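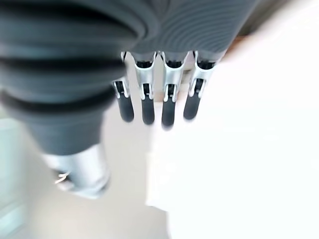
Four fingers, pointing down over a pale surface.

Recipe testers wanted for the Barkance grain cookbook

We're looking for home cooks to help us finish a book of slow-cooked grain dishes, the kind you put on in the afternoon and more or less forget until supper. Notburga Plattner has been writing it for longer than she likes to admit, and the barley chapter alone has been torn up and started over more times than I can remember (the farro one is lovely, though!).

You don't need any training. If you own a heavy pot with a lid and an oven you trust, and you can tell us plainly when something came out gluey, we'd love to have you.
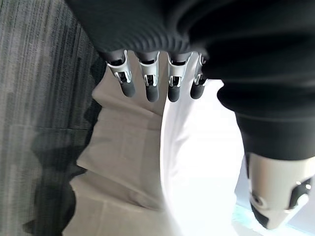

Each tester gets 2 recipes to cook at home, twice each if you can manage it, and a short form to fill in afterward. We pay $185 for the set, groceries included, and your name goes in the back of the book. There are 24 places. Please tell us about any allergies, and whether you cook on gas or electric, as the simmering times come out so differently.

To apply, send a few lines about what you like to cook to Sem Wuyts at the Barkance test kitchen by Jul 1, 2021. Sem reads everything and will write back to you either way.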